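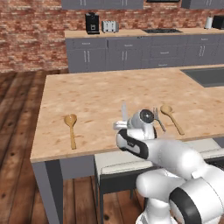
Sim kitchen, the arm over the island with two wooden spoons and a fork.

Kinuvance build, April update

Quick one this month, I'm typing between test runs. The arm project at the Gatchalian workshop is still going, still mostly on the computer. We said hardware by spring. Well. The base plate is cut and drilled, the shoulder mount is printed (second try, first one split along the layers) and the rest is in a box under the bench with Oldřich's name on it. Don't move the box please.

So, simulation. Oldřich Murín set up the kitchen over a couple of late evenings. Brick wall, gray cabinets, toaster, coffee maker, the works. Fancier than the kitchen in our shop by a long way. Task is dull on purpose: pick up one utensil off the island, put it in the sink, go back to start. The sink is at the far right of the island so the arm has to swing over whatever else is lying there, and that's where most of our trouble is.

Numbers so far. 1,571 runs logged since the new grip code went in. Spoons OK. Forks not OK. In the last batch of 42 fork tries we got 13 clean pickups, the rest either pinched the handle too far back and dropped it or nudged the fork along the top and gave up. Evik thinks it's the contact settings, too slippery. I think we come in too steep. We're going to try both, one at a time this time, last month we changed everything at once and learned nothing.

Other bits:

Gumier is rewriting the start-up script so it stops asking for the old folder. If you pulled the files before this week pull them agian.

Spoon placement is now random within a small patch, angle too. Fork same. If you want a fixed layout for debugging there's a switch in the settings file, top of the page, set it back when your done.

Wiring for the real arm: need a 20 amp supply, the one on the shelf is too small and it hums. If you have one at home going spare, tell Oldřich before he orders.

Bench time is evenings from 7 same as before. Bring a laptop with the sim already installed, the shop wifi is slow and the download takes forever.

More next month, fork results first.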